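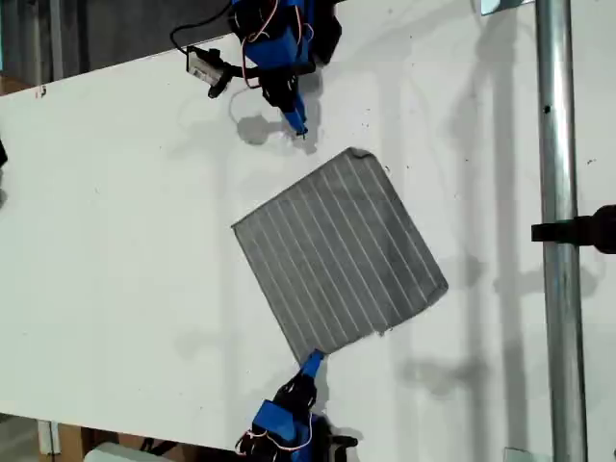

Two-arm cloth work at the Geddes workshop.

Software Engineer, Robot Control and Perception
Junent, Geddes site
Full time, permanent

Junent writes software for low-cost robot arms that handle cloth. We are looking for an engineer to join the team responsible for Maris, our control and planning stack. You would be the fourth person on the team and would report to Marlina Sopacua, who leads the software side.

The job

Most of our work at present is on small flat pieces of fabric: finding the edges and corners, deciding which arm should move first, and getting both arms to the right place without dragging the cloth out of shape. Maris plans the motion and runs the arms. A separate package, Hesar, records joint positions and camera streams and lets us replay a session against a new version of the planner.

In your first few months you would mainly work on:

- timing between the two arms, which currently run from separate control loops
- the corner detector, which copes well with flat cloth and badly with a curled or folded edge
- calibration between the fixed cameras and those carried on the arms
- Hesar's replay tool, which is slow on long sessions and needs a better way of marking failed grasps

We have 2,361 recorded sessions, of which 251 have been labelled by hand. Deciding how to use the rest is part of the job. Striped and patterned fabrics need particular attention, as the detector will sometimes take a printed line for an edge.

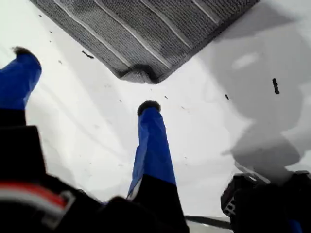 The gap between fingertip and fabric is where most of our planning errors show up. A few millimetres too high and the fingers close on nothing; too low and they push against the table and the motors stall. At the moment we deal with this using a fixed height offset for each fabric, set by hand. We want to replace that with an estimate made from the camera views during the approach, and you would have a large say in how it is done.

What we need

You should be comfortable writing Python and C++ that other people will have to maintain. You should have worked with real hardware, whether in a job, a degree or your own time, and be able to read a log and work out if a fault lies in the planner, the driver or the wiring. A good grasp of camera geometry is essential. Experience with learned policies or with soft materials would help - it is not required.

What we offer

The salary depends on experience and is discussed at the first interview. You would have 7 weeks of leave including public holidays, a pension, and a budget for training. The post is based at Geddes, with up to two days a week from home when you are not needed at the bench. Working hours are flexible, but we ask everyone to be in for the planning meeting at 10am on site days.

How to apply

Send a CV and a short letter to Aurora Aguiar through the contact form, along with a link to some code you have written. Please tell us which parts are yours if it was a shared project. There are 3 stages: a phone call, a paid half-day task using recorded data from Hesar, and a visit to the workshop to meet the team.

Applications close at the end of August. We reply to everyone who applies.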